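Home Archive Games Tools About

Akico on the hardest setting: turret spacing

Monday, October 7, 2024

I finished the Nivdale map of Akico on the hardest setting over the weekend, after 72 attempts. These notes cover turret spacing, as the in-game help does not.

Each turret has a fixed range and a short delay after it changes targets. Two turrets placed side by side pick the same target, fire together, and waste the second shot on weak enemies. Leave a gap of 5 tiles and the overlap is small enough that this rarely happens. On bends, place the slow turret on the inside corner, where it covers both straight sections.

Upgrades are priced badly. The second level costs nearly as much as a new turret and adds only range. I skip it until the shielded units arrive, then upgrade the two turrets closest to the gate.
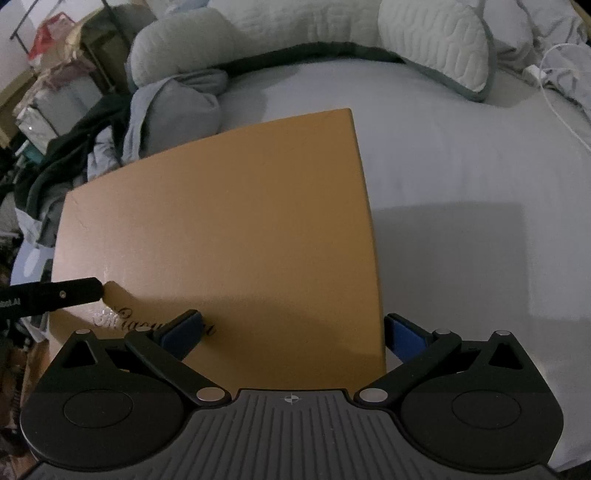
Save gold before the last wave. I had 822 left when it started and spent all of it on repairs. Eckhard Wendt wrote to me that he sells his front row at that point and rebuilds behind the bridge. I tried it twice and lost the gate both times, but my bridge turrets were at level one.

The Gekden map has no bends to speak of, so the corner advice does not apply there. I will test spacing on it in December.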